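Ticket 3009 – Paper ball gets dropped partway through tidy-up (left gripper)
Project: Hitau, Katene student robotics club

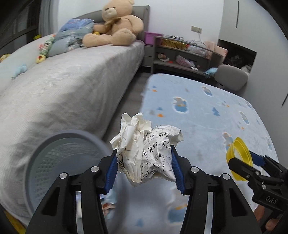 Crumpled lined paper between the blue pads, second gripper holding the yellow ring.

Status: open, waiting on one more round
Opened: 2018-09-13

What's happening
We're recording hand-held gripper demos for the tidy-up task (pick up the rubbish, drop it in the basket, next item). Hard things are going beautifully! The ring is a dream. Scrunched paper is our problem child. The left gripper closes on it fine, holds for a second or two, then the ball slides down and out when you swing across to the basket. The right gripper does it too, but far less often.

What we expected
Paper stays put until the fingers open. Same squeeze as the ring, same speed.

Log

Entry 1
Checked the dumb stuff first. Screws tight, pins moving freely, pads seated properly. Wiped both pads with a damp cloth and let them dry. No change.

Entry 2
Swapped the pads left to right. The dropping stayed with the left gripper, so the pads are off the hook. Swapped them back.

Entry 3
Looked at the width readings in Vudier, and this is where it got fun. Fully open, the left one reads 700 and the right one reads 700, lovely. Closed on the test block, the right reads 238 and the left reads 500. So the left has been telling us it's wide open-ish while it's clamped shut! That explains the odd replays but doesn't explain the drops on its own, as the fingers are moved by hand.

Entry 4
Redid the calibration on the left using the Grinitmont sheet (page two, the slow close, not the quick one). Left now reads 238 on the block as well. Replays look right again. Drops are down but still there.

Entry 5
Tried different paper. A tight, hard ball holds every time. A loose one with pointy folds gives way as you squeeze, and if you don't keep closing as it shrinks, out it goes. On the left you have to squeeze noticeably harder for the same grip – there's a stiff spot in the last bit of travel. Pretty sure that's our culprit.

Entry 6
Took the left linkage apart, cleaned it, put it back together with the pivots a hair looser. Much smoother. Couldn't feel the stiff spot any more. Very happy with this one.

Workaround for now
Grab the ball across its widest part, pause, squeeze a second time, then move. Keep the basket close so the swing is short. Please don't flatten the paper into a pancake to make it easier, we want the messy shapes in the set.

Still to do
– Run a full batch on the left gripper with loose balls only
– Flag the left-hand demos recorded before the recalibration so they don't end up in training
– Add the block check to the start-of-session list
– Order spare pivot pins before the October demo day

If the loose balls behave, I'll close this and write up the linkage clean on the club page. If you see a drop on either side in the meantime, add it here with which hand and what kind of paper. Even one line helps heaps.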